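Positions vacant
Night Baker and Counter Hand (two jobs, two people, please don't apply to be both)
McKinnon Street Bakery, Teltden

Applications close Sunday, May 20, 2018

The bakery at the bottom of McKinnon Street has been making bread since 1882, with time off for two floods and a change of religion in the family that owned it. We took it over in March and have kept the oven, the name and most of the customers. We now need a night baker and someone for the front counter, as the two of us who bought the place have worked out that we can't do either job while asleep.

The night baker

You start at 11 pm and finish when the bread is out, normally by 7 am. It's five nights a week, Tuesday through Saturday, and you will be paid a proper night loading for every one of them. The work is sourdough, white tin loaves, rye on Fridays, finger buns, and a fruit loaf that has its own following in Ernidance and is driven over there by a woman who won't tell us what she sells it for.

You'll need at least 4 years in a working bakery. A trade certificate is good. A trade certificate and the ability to shape a loaf without talking about hydration is better. We have nothing against people who learned to bake at home, and we'd be glad to see you at the counter, buying flour.

The oven is wood fired and older than anyone who will ever operate it. It has a hot corner at the back left, and a door that has to be lifted a bit as you close it. We will show you all this over two weeks of paid handover. After that you and the oven will need to come to your own arrangement.

You will lift 25 kg bags. You will be on your feet. The radio gets two stations and one of them is racing.

The counter hand

Hours are 6.30 am to 1.30 pm, Wednesday to Sunday. You'll serve, slice, bag, wipe down, take the cake orders and keep the coffee machine from making the noise. Retail experience is handy but we can teach the till in a morning. What we can't teach is being pleasant to a person who wants half a loaf, sliced thick, except for the end, which they want thin, for the dog.

You should be able to add up in your head when the power goes out, which in Teltden it does. You should also be fairly firm. Customers of long standing will tell you that the previous owners gave them a discount. The previous owners left us very good notes, and they didn't.

Pay and conditions

Both jobs are permanent part time with the option of more hours over summer. The counter job pays $29 an hour before weekend rates, and the night job pays more, depending on what you can do. Super is paid on time. There's free bread, obviously, and after the first month you will stop wanting it and start giving it to your neighbours, who'll think better of you.

Public holidays we close, apart from Good Friday eve, when we don't so much close as fall over.

Living here

Teltden has a school, a pool, a pub with a decent kitchen, and a doctor on Mondays and Thursdays. Rents are low by city standards and the town will tell you they are outrageous. There's a two-bedroom flat above the shop that can go with the night job for a modest rent. It is warm all winter for free. It is also warm all summer for free, and we'd want you to think about that before signing anything.

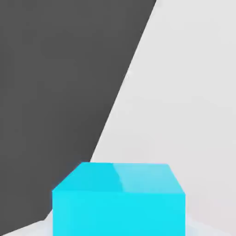

Cyan cube, computer rendering.

The bus to Ernidance goes twice a day and comes back once, so a car is useful for the counter job. The night baker will have no trouble parking.

How to apply

Send us a letter of one page and a list of where you've worked. We don't need a photo, a personal mission statement or a rating of your own communication skills out of five. Tell us what you've baked or sold, how long you stuck at it and why you left. If you left because of the hours, please read the section about the hours again.

Give two people we can ring. One of them should have been your boss. Your mum can be the other, but we'll work it out.

Shortlisted bakers will be asked in for a paid trial night. Counter applicants do a paid Saturday morning, which most people find is enough to decide on.

Post to: Hiner and Daughter, PO Box 3362, Teltden
Or hand it over the counter any day before 1 pm. Try not to do it at 8 am on a Saturday. We'll put it somewhere safe and it will have jam on it.

Everyone who applies will get a reply, although it may be a short one and written at an odd hour.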